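Review: Clania clear test tube rack, four holes

I bought this rack in November for our small wet bench, together with the cork ring from the same shop, Foltley. The order number ended in 302 and the parcel needed 17 days, so please order early if you want it before December. I have used it long enough now to give my opinion.

The rack is made of two acrylic plates, one over the other. The tube goes through the hole in the upper plate and rests on the lower one. I like this very much, as I can see the whole tube from the side and also from above.
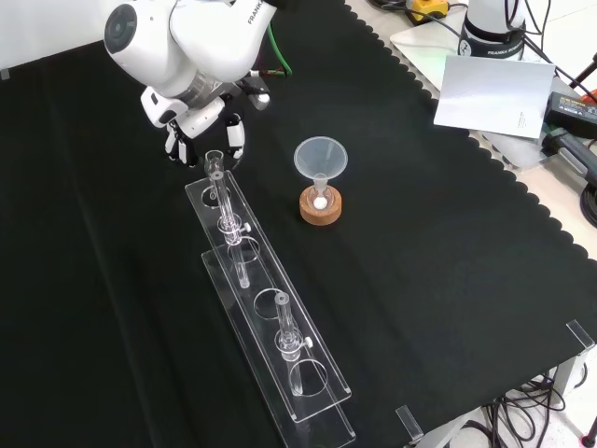 Standley Teaching Laboratory, Equipment Reviews

Each tube can be held with a clear clamp with a small white knob. With thick gloves the knob is a little too small for me, but it turns smoothly and I did not break one yet. Four holes are enough for a short demonstration. For a full class you will want two racks, or the longer model, which I did not try.

One weak point is scratches. Acrylic takes them quickly, so I keep a cloth under everything. A dark one is best, on a white table the clear parts are difficult to find.
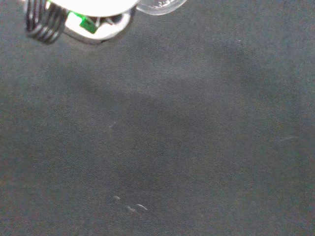
Dark grey fabric as the work surface.

The cork stand was cheaper than I expected and I would buy it again. It is light, but a small glass vessel sits well in it, also with a plastic funnel on top. Only be careful with your sleeve, because a funnel makes the whole thing taller. 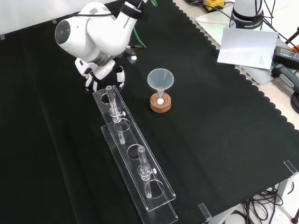

For cleaning I use lukewarm water and a soft brush. Do not use alcohol on the plates, my older rack from Bạch became cloudy from it. The instruction sheet says the same, but in very small letters.

I give four stars from five. The missing star is for the size of the knobs and for the slow delivery.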